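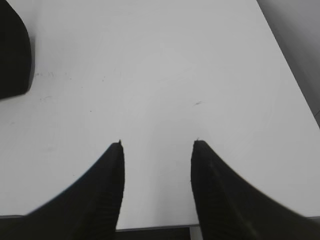
I've been thinking about recipe comments again, mostly because I spent half of last night reading them when I should have been making the soup.

My view, for what it's worth, is that the comments are better than the recipe. The recipe for this one (leek and white bean, 317 comments) told me to soften the leeks for five minutes. Five! The first person underneath said twenty, the second said twenty-five with a lid on, and someone called Onyeka said to do them the night before and have them cold on toast if you can't be bothered with the rest. I'd trust Onyeka with my life.

People love to moan about the ones who swap everything and then give it two stars. You know, no beans in so I used rice, no leeks so I used a tin of tomatoes, very disappointed. I like those. They tell you how far a recipe can be pushed before it falls over, and I've had a decent tea out of at least one of them.

What I can't stand is a site that closes its comments and puts up a star rating instead. Four and a half stars from 733 people tells me nothing about whether 500 ml of stock is enough. (It isn't. You want nearly double, and more if your beans came from a jar.) My friend Rianne Boersma says I should just buy a proper cookbook and stop grumbling, and she's lent me three. They're lovely books. I've written in the margins of all of them in pencil, which she doesn't know yet — sorry, Rianne.

And that's what I'd want from any cookbook, really, somebody else's pencil. My gran's had "too much nutmeg" written next to the rice pudding, and then under it, in my grandad's writing, "no".

Anyway, cook the leeks for twenty-five minutes, with the lid on.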